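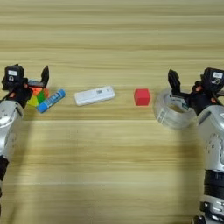
Home Older posts Recipes About me Say hello

Two arms and a table

17/12/2018

My mother called last night and the first thing out of her mouth, before hello even, was "so did the robot take your job yet?" She has asked me this every week since April. I told her no, Mom, the robot is still learning to pick up a roll of tape, and she made the noise she makes when she thinks I'm being too relaxed about something. So I promised her I'd write it all down properly, partly for her and partly for the handful of you who have been emailing to ask how things are going at work. Get a coffee, because I have never in my life told a short story.

For anyone new: I work at Sketulach, in the packing room. We put together mixed boxes for schools and after-school clubs and a few big families who found us somehow. A teacher fills out a form, and we pull the glue sticks and the counting blocks and the little puzzles and the tape and whatever else they've checked off, and we put it in a box so that it all fits and the heavy things aren't sitting on the soft things. That's the job. I've been doing it for 10 years, and my knees have been doing it for what feels like 30.

People who haven't done this kind of work think it must be the same motion all day long. It isn't, or it isn't for me. Every order is a little different, and you get to know the schools by what they ask for. There's one up in Ullolholm that goes through glue like you wouldn't believe (I picture a whole classroom of children stuck to their chairs). There's another where somebody always writes "thank you for packing this so nicely" in the comments box, and I have a soft spot for that one and I will admit that their boxes get an extra layer of paper.

So. In April the bosses got us all together by the loading door and told us we'd be getting a pair of arms. That was the word they used, a pair of arms, and I remember thinking what an odd way to put it, like we'd ordered them from a butcher. The company that makes the system we're using is called Wotura, and they sent a very patient young man with a laptop who stayed with us through most of the setup. The arms went on a table at the far end of the room, one on each side, silver-gray with black grippers at the ends. Each gripper has two fingers. I had expected hands, I suppose from movies, and I was a bit let down!

The room went very quiet for a few weeks after that meeting. I don't mean people were rude, just that the usual chatter dried up. We used to have the radio on and argue over it, and suddenly no one cared what station it was. I did the thing I always do when I'm nervous, and baked. If you go back to the posts from that spring you'll notice there are an awful lot of lemon bars.

What helped more than the lemon bars was Aslı Yalçınkaya, our shift lead. She went upstairs and came back down with a written promise that no one would lose hours over the arms for the first year, and she pinned it up beside the time clock where we'd all see it every day. A year isn't forever. Several of us said that out loud, and she agreed with us, and said she'd be back up those stairs before the year ran out. I've worked for people who would have told us not to worry. She never once told us not to worry, and I slept better for it.

Now, the thing I hadn't understood at all is that somebody has to teach them. I'd pictured it arriving the way a dishwasher does, you plug it in and there you go. But they needed people who knew how the stuff behaves when you pick it up, and that's us. I signed up for the practice table mostly out of nosiness. They gave me 20 hours of training spread over a month, which is more training than I got for the rest of the job put together, and then I was let loose.

A practice session goes like this. You lay out a handful of things on the wooden table, and you don't line them up too neatly, because a real bin is never neat. A puzzle cube, a glue stick lying crooked, a little red block, a roll of tape. Then you go through them one after another, and the arms have a try, and you mark down how it went, and you lay them out again a little differently. Then again. I have moved the same glue stick around that table so many times that I feel we should be exchanging holiday cards.

And I'll tell you, it made me notice my own hands. I've picked up tape every working day for 10 years and never had a thought about it. But clear packing tape is a sneaky object! You can get it by the outside, or pinch the edge of the ring, or put a finger through the middle, and which one is best depends on what you mean to do with it next. If it's lying flat I go for the rim. If it's standing up I hook it. I had to say this out loud to the young man with the laptop and he wrote it down as if I were a professor. Then there's the shine. Clear plastic catches the light from every direction, and he told me that shiny see-through things give the cameras a hard time. Well, they give me a hard time too, at six in the morning before my glasses have warmed up.

Glue sticks roll. The puzzle cubes have faces that turn, so if you squeeze one at a corner it can twist on you. The plain red blocks are everyone's favorite, mine included. You want to finish a bad session on a red block, the way you'd finish a piano lesson on the song the kid already knows.

I've caught myself talking to it. "Left a bit, sweetheart." My friend Qian, who works the bench behind me, has started answering in a robot voice, and she's gotten good enough at it that I've jumped more than once.

What has changed for us, then, since that's what my mother really wants to know. The heavy end of the room is the same. The arms don't do full boxes and they aren't close to doing full boxes. What they've taken on so far is a slice of the small-item sorting, and only for the things they've practiced, and only when one of us is nearby. On a good morning they'll get through 50 small pieces while I'm taping up cartons at the next bench, and on a not-so-good morning I hear a little clatter and go fish something off the floor. The sorting is the part that wrecked my wrists, all that bending over the bins and pinching, and I haven't worn my brace since summer. I'm putting that in for my mother specifically. Mom, my wrist is fine.

The part I like less is harder to explain. Sorting was when we talked. It was dull work and you could do it with half your mind, so four or five of us would stand together at the bins and go over everything: whose daughter was getting married, whose landlord was being a pig, what to do about a dog that eats socks. That's how I got to know most of the people in that room. With fewer of us at the bins, there's less of it. You're at your own bench, or you're at the practice table with your eyes on a gripper. I brought this up with Aslı in the fall, feeling silly, since it's hardly a thing you can write on a form. She didn't think it was silly. We now take our morning break all together where before it was staggered, which took some shuffling with the delivery times, and it's been nice. It isn't quite the same as the bins. You talk differently when your hands are busy.

And then there's money, which I was raised not to discuss, so I'll be quick. Those of us who do practice sessions get a bit extra for those hours. Not everyone wanted to do them, and a couple of the older packers feel that teaching it is digging your own hole with a nice new shovel. I've gone back and forth on that, in the car mostly. I don't think they're wrong to say it. I also think the arms would have come whether or not I was standing there, and I'd prefer the thing be taught by people who know that you don't put the tape on top of the crayons. Ask me again when the year is up and maybe you'll get a different answer, or a very long post with a lot of lemon bars in it.

One small thing and then I'll let you go. A few weeks back I was closing up the table at the end of my shift, putting everything back in its tub, and I noticed I'd picked up the roll of tape with just my thumb and one finger, straight out, like a gripper. I stood there laughing on my own. Qian looked over and I showed her and she said, in the voice, "TRAINING COMPLETE," and I nearly dropped the tub.

I told my mother that one on the phone and she didn't laugh. She asked if I was eating enough.

Next post will be about the spice cookies, as promised, including the batch I burned.

6 comments | Share this post | 14 likes

Older: The sock-eating dog, part two
Newer: none yet

Questions, corrections, cookie advice: use the Say hello page. Words are mine, please ask before copying. Back to top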